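Home | Diary | Workshop Notes | About | Contact

July 31, 2015

Got back from the Plitstead youth engineering weekend last night and slept until ten, which I haven't done since college. My feet are killing me. Two days of concrete gym floor will do that.

I was down as a judge for the bridge-building this year, and I'd been dreading it a little because last time a dad argued with me over glue weight for most of an hour. No dads this time! Just kids and a lot of snapped craft sticks. The team from Sotelo went last and their bridge held 67 pounds before the deck gave out, and the girl who'd been loading the weights screamed so loud that the chess people next door came in to see if somebody was hurt.

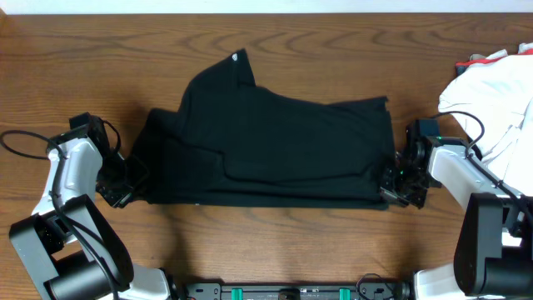
Black fabric, more or less folded.

Wiebke Gerlach ran the whole schedule off a clipboard again. I asked her why she doesn't use the tablet they bought her in January and she gave me a look. Fair enough – the clipboard never lost a heat. We did fall behind before lunch on the first day, but that was the balloon cars, and the balloon cars are always late. One went under the bleachers and stayed there.

I ate way too many of the lemon bars. I think it was 7. Moving on.

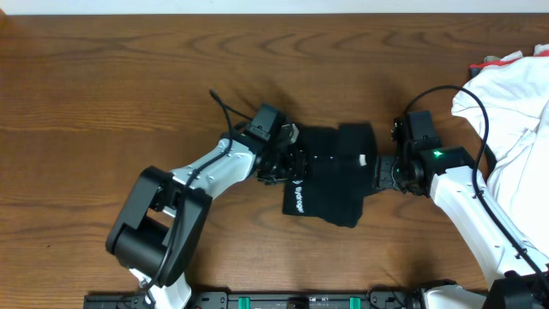 Two arms, one piece of laundry.

The Tondton kids surprised me. They're mostly first-timers, and their notebook was a mess (half of it was in purple marker, and there was a grocery list in the middle), but they'd tested every single joint and written down what broke and when. I gave them high marks for that and I'd do it again. The other judge wanted to take points off for neatness and we went back and forth in the hallway until we split the difference. I'm still a bit grumpy about it.

Skinwood won overall. They usually do, and they were nice about it, and their coach helped us stack chairs afterward, so I can't even complain. 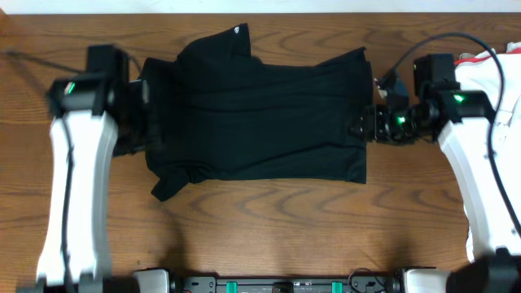 Drove home with the windows down and the radio stuck on the farm report. I promised Wiebke I'd type up the judging sheets by the end of next week, and I also said I'd rewrite the rule about glue, because the way it reads now you could soak the whole bridge in the stuff and be perfectly legal. One boy had noticed. He'll go far.

Laundry, then bed early. There's still sawdust in my shoes.

3,428 views | 2 comments | Share this entry
Last updated: the same evening, fixed a typo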